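Korker Beat Loops, data card

Korker is a set of 2,000 instrumental hip-hop loops with tempo, key and sample-source labels. Ilto maintains it. Last updated July 12, 2022.

Contents
Each loop is a stereo WAV file, two bars long. Labels are in loops.csv, one row per file. Drum breaks carry no key label.
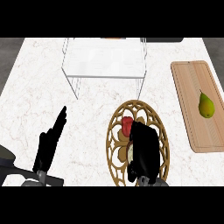 Known issues
207 loops have swing values set by ear. Vinyl noise was left in. The Drilent folder has two tempo columns; use the second.

License
Free for research use. Loops in the Sumampouw folder may not be used in released music.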